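The mug cupboard, finally

I have been putting off the mug cupboard since April, and my friend Salma will tell you I talked about it the whole time. It was one of those deep ones where you reach past the good mugs for the chipped one, because the chipped one is in front and it's early and you just want your coffee. Well, this week I took everything out, spread it over the counter and had a good long think (and two cups of tea) about which ones I really drink from.

My grandmother kept hers on little hooks under a shelf, and I always loved hearing them clink when somebody shut the back door. I don't have the wall for hooks - the tile stops in an awkward spot - so I've gone over to a mug tree, and I'm so pleased with the idea! Seven mugs made the cut. The rest went in a box for my niece Celeste, who is moving into her first apartment and owns, as far as I can tell, a single glass.

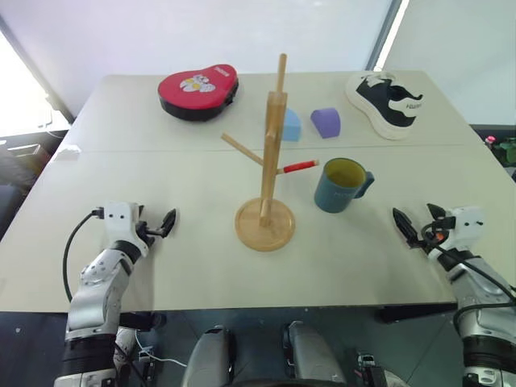

Is it better to hang mugs or stack them?
Hang the ones you use every day and stack only the sturdy, straight-sided ones, two high at the most.

Next up is the drawer with the lids. Wish me luck, and if you have a trick for keeping them upright, please leave it in the comments.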